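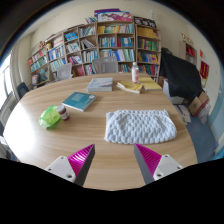 Section 4. Setting up a shared table for hand gripper work

5 min read

We use cookies to remember your language and the section you last opened. Accept / Manage settings

Applies to: Kiani hand gripper, Wirnow table clearing software, Famwood reading rooms
Last changed 22 Apr 2025

Read this section before your first gripper shift. It covers the table, the tool and the log, and the changes to the closing routine now that the clearing arm at the Grorstead branch does part of it. Charging and storage are in Section 3.

4.1 What changes for staff

The evening table clear used to be done by whoever was on the closing shift. At Grorstead the arm now takes the first pass and staff take the second. The first pass covers books, booklets, cloths, bottles and small jars. Staff still handle bags with anything inside, open drinks, glass without a lid and personal items.

Staff on gripper shifts record the same clearing work by hand, using the gripper in place of their fingers. Wirnow needs at least 872 accepted recordings before the arm is switched on at a new branch. Grorstead had 1,413 when it started.

Gripper time is paid as desk time and goes on the rota as GR. It does not come out of your break. Closing shifts at Grorstead still have two people on them, and the rota for the other branches has not been changed.

4.2 Before you start

1. Use the oval table if it is free. If it is taken, any table with a clear edge on your side will do.
2. Leave the chairs where readers left them. You may move one to stand closer.
3. Leave a mix of things on the tabletop. Four to ten items works well, and they should include something soft, something flat and something that stands upright.
4. Check that the lids on jars and bottles are tight.
5. Ask any reader nearby whether they mind. If they do, go to another table.

Note: Do not tidy the items into rows first. The arm has to cope with books at an angle and bags left in a heap.

4.3 Checking the gripper

1. Look at both fingertips. The ridges go on the outside and the flat gray faces point toward each other.
2. Press each tip lightly from the side. If it moves on its white mount, tighten the screws by hand with the small driver in the case. Stop when you feel resistance.
3. Close the fingers fully, then open them fully. Do this twice.
4. Wipe the gray faces with a dry cloth. Do not use spray.

CAUTION: Keep your other hand clear of the fingertips when closing. The grip is strong enough to pinch.

CAUTION: Do not pick up hot drinks with the gripper.

4.4 Recording a clear

1. Stand at the table edge and hold the gripper level, with the tips pointing at the tabletop.
2. Press the side button once and wait for the short tone.
3. Pick one item. Move to it at the speed you would normally reach for it.
4. Close on the item, lift it, and set it down in the tray or on the return cart.
5. Go back to the table for the next one.
6. Press the button again when the table is clear or when you have to stop.

Books: take a thin one by the spine side. For a thick one lying flat, slide it to the table edge and grip it there.

Cloths: pinch near the middle and lift straight up. Knitted cloths can catch on the ridges, so open the fingers all the way before pulling back.

Plastic bags: touch first to see if the bag is empty. If it is not, leave it and log it as "staff item".

If you drop something, keep recording and pick it up. Dropped items are not counted against you. Branch managers see the number of recordings per branch and do not see them per person.

4.5 After the shift

1. Put the gripper back on its dock.
2. Fill in the log: table, start time, number of clears, anything that broke.
3. Return items to readers or to the desk as usual.

Replace the fingertips after 2,000 grips. The dock shows the count. Spare tips are in the bottom of the case, and a new pair takes a few minutes to fit.

Comments (3)

The wrist gets sore after an hour if you hold it level the whole time. We swap at the half hour at our branch and it helps.

4.4 step 4, tray or cart? Ours has no tray.
Reply: Cart is fine.

Could you add something on magazines? Glossy covers slide out when I grip them flat. Also, closing is quicker with the arm, but I spend more of it logging staff items than I expected to.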